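Borkidness short story prize back for second year

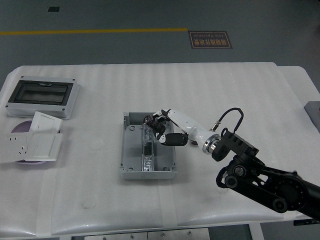 Issue 873

Entries open now for the Borkidness prize, run by Jamberg Library with McGrath Books. Ghost stories, fairy tales, odd stuff generally. Max 2000 words, one story each, no poems this time sorry. Under-16s have thier own category, 800 words.

Closing date Sunday, September 27, 2026. Forms at the front desk or any branch. Winner gets £100 in book tokens and a place in the Zosano anthology, out in January. Last year's had more than 100 entries so get yours in early.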